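# Gripper fault on the Zerkura cell

Work on the left-hand arm at the Zoëga bench, February. The gripper lost track of its own position during table clearing and closed once when it should have stayed open.

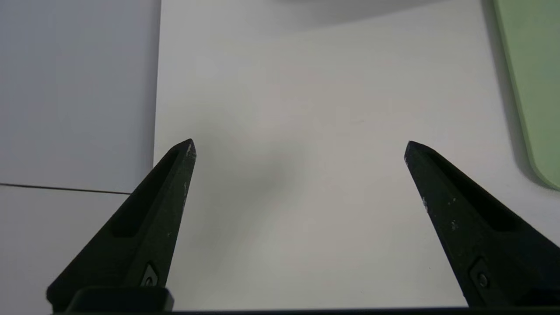
Kyung-tae Pyo wants it put near the top that the arm's protective stop did not cut power to the gripper, and that anyone running the same controller should check theirs before reading any further. On our cell the stop button held the arm still and left the fingers live. We had all assumed otherwise.

Black printed fingers on the Zerkura gripper, open over the white table. The light specks near the tips are wear. Each finger is held on by a screw low down near the base, and those screws were the first place we looked.

## What happened

The job was clearing light items from the table into a bin. The arm goes down with the fingers open, closes, checks that it has something, lifts and drops it off. Brollico, our scheduling software, runs the list and writes the log.

On Friday, February 14, 2025, Ariel Dizon was running a batch of 400 picks. Early on everything looked normal. Later in the batch the log began to show "object held" on picks where the fingers had closed on nothing. The arm carried the nothing over to the bin, opened and came back for the next one. Ariel noticed because the bin wasn't filling and the log said it was.

By the time the batch was paused, 43 of the picks marked good had been empty.

Pausing the batch was the right call. The trouble came after that. Ariel pressed the stop, the arm froze above the table with the fingers apart, and Aidan Duggan reached in to move a sponge that had ended up under the tool. The gripper closed. It caught the cuff of his glove and a little of the side of his hand. He pulled it free himself. There was a red mark and no broken skin, and he filled in an injury form the same afternoon.

## What we found

**The coupling.** The gripper works out where its fingers are from a sensor on the motor side. Between the motor and the fingers is a small coupling held by a clamp screw, and the clamp had loosened. When the motor turned, the coupling slipped a bit, so the position the controller believed in drifted away from where the fingers really were.

**The false "held" signal.** Our check was simple. If the fingers stopped before the fully closed position, something must be between them. With the coupling slipping, the fingers could meet each other while the sensor still read partly open. The controller took that as a grip. The motor current looked like a grip too, as the fingers were pushing hard against each other.

**The finger screws.** Tight on both sides. Wondimu Birhane checked them with the torque driver before anything was taken apart. We mention it because the finger screws got the blame in the first message that went around, and that was wrong.

**The closing.** Zerkura's controller has a recovery routine. If it sees a position it doesn't like, it closes to find its end stop and start over. The routine was on by default. While the arm was stopped, the position reading went out of range, and the controller did what it was set up to do. The arm's stop circuit was wired to the arm only. The gripper has its own supply, and it stayed on.

## What Aidan said

Jeanie Skinner took down his account the same day, and he has agreed to have part of it on this page:

> I saw the arm stop and I heard the button go in. I would have done the same thing on any other day. I didn't think of the gripper as a separate machine.

## What has changed

- The gripper supply now goes through the same stop circuit as the arm. Wondimu did the wiring and Jeanie tested it with the fingers opening, closing and at rest.
- With power removed, the fingers stay where they are. They can still be holding a part, so the part has to be supported before anyone opens them by hand.
- Automatic recovery is off. Homing needs a button press from someone standing outside the marked area.
- The clamp screw has been cleaned and refitted with threadlocker, and there is a paint line across the coupling. If the line is broken, the cell stays off.
- The "held" check now includes a second look. After lifting, the gripper squeezes a little more and compares the movement with what an empty close would give.
- Reaching under the tool is allowed only with the cell locked out. The stop button doesn't count as lockout, and the sign on the cell now says so.

## Still open

The paint line is a patch. Gunov, who supply our spare couplings, have a keyed version that can't slip in the same way, and we have 2 on order. Delivery is given as June. Until then the cell runs at reduced grip force, and some of the heavier items have been taken off the list and are being moved by hand.

We also don't know when the clamp began to loosen. Brollico keeps commanded positions for every pick but throws away the measured ones after each batch, so the older runs can't be checked. Ariel has turned on full logging. It makes large files and will probably have to be cut back at some point.

The wear on the finger tips has been raised a few times. Fingers this worn are due for replacement under our own rules, and a new pair is being printed. We found nothing to connect the wear with the fault. A finger pair that meets often and hard with nothing in between will pick up marks, though, and it would be worth looking at the tips more often than we did.

## Comments

**Kyung-tae Pyo:** Thanks for moving the stop note up. Does the new wiring also drop the gripper when somebody opens the side gate, or only with the button?

**Wondimu Birhane:** Both. The gate was on the arm circuit as well, so it had the same hole in it. I've tested the gate separately and added it to the weekly sheet.

**Ariel Dizon:** For anyone copying the squeeze check, soft items need their own limit. A folded cloth gives almost as much as an empty close, and ours threw false empties until I raised the threshold for cloths – the settings are in the shared folder under the cell name.

**Jeanie Skinner:** The right-hand arm has the same controller. It stays locked out until its supply has been rewired, please don't ask Ariel to run it.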